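Working Outside: Notes on Slatted Tables

October
By Vilmos Simon

The terrace tables at Lurodby have been in use as work surfaces since the network was extended outdoors, and the requests reaching this newsletter suggest that most people treat them as desks. They are patio tables. The differences matter mainly to anyone using a mouse, and to a lesser degree to anyone writing by hand.

A radial slatted top has two kinds of surface. The outer area consists of narrow slats with an open gap between each pair, running from the rim toward the middle. The center is a solid plate. The gaps let rain drain and allow the slats to move with temperature, and both are good reasons to leave them alone. Please do not fill them with tape or card. Tape residue was removed from one table in the spring and took a good part of an afternoon.

An optical mouse estimates movement by comparing successive readings of the surface directly beneath it. On a continuous matte surface the distance between sensor and surface stays nearly constant. When the sensor passes over a gap, that distance changes abruptly, and the pointer may stall or jump. The direction of travel makes a difference. Movement along a slat can be quite steady, while movement across the slats meets a gap every short interval. On a round table the slat direction also changes with seating position, so a mouse that behaves well at one seat may behave differently when moved along the rim.

A mouse pad removes most of the problem. The following applies to the pads held at the Amwood desk and to any private pad of similar construction.

Choose a plain pad in a single color. Dense printed patterns and glossy logos give some sensors trouble even indoors, and strong daylight does not help. Dark blue and dark gray have both worked well on the terrace.

Place the pad on the slats, clear of the center plate. A thin pad laid half on the plate and half on the slats can develop a slight ridge where the two meet, depending on how level the plate sits. The pad need not be square to anything. Set it at whatever angle suits the forearm; on a round top this is usually a few degrees off the line of the keyboard.

Keep the whole pad inside the rim. An overhanging corner curls down in warm weather and stays curled for a day or so afterward.

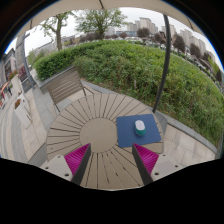 Irén Vincze writes that a firm pad is worth the extra weight. Her soft one followed the slats after an hour of use, and she could feel each gap through it when she pressed down to click. She now puts a sheet of stiff card underneath and leaves the pad itself alone. She adds that the hedge side of the terrace is the better place for screen work in the morning, and that the seats there fill up early on Tuesday.

The card method has been checked and is sound. Cut the card slightly smaller than the pad so that no edge shows, and round its corners. Plastic sheet works too but tends to slide on dry slats. If it does, 2 strips of thin rubber matting between sheet and table are enough to hold it.

Some remarks on care. Grit is the usual cause of wear, both to the underside of a pad and to the feet of a mouse. Brush the slats along their length before setting anything down, working from the center outward so that debris leaves at the rim. A dry hand brush is sufficient. Wipe the feet of the mouse with a dry cloth before it goes back in a bag.

Cloth pads should not be left out overnight. Dew is enough to soak the top layer, and a pad dried in direct sun often comes back slightly dished. Dry it flat indoors, face up, with nothing on top of it. Mice should come in as well. The housings tolerate very little water, and the switches none.

For writing, use a clipboard or a hardback notebook. A ballpoint on loose paper will go through into a gap sooner or later, and pens laid parallel to the slats have a habit of settling between them.

The pads available for loan are in the cabinet marked Breathnach, shelf 2. Sign them out on the sheet inside the door and return them the same day. Spare card blanks are kept in the drawer below. Questions about the tables themselves, including wobble and loose slats, go to extension 469. Do not tighten the slat screws yourself - they are set with some play, and a fully tightened slat can split when the temperature drops.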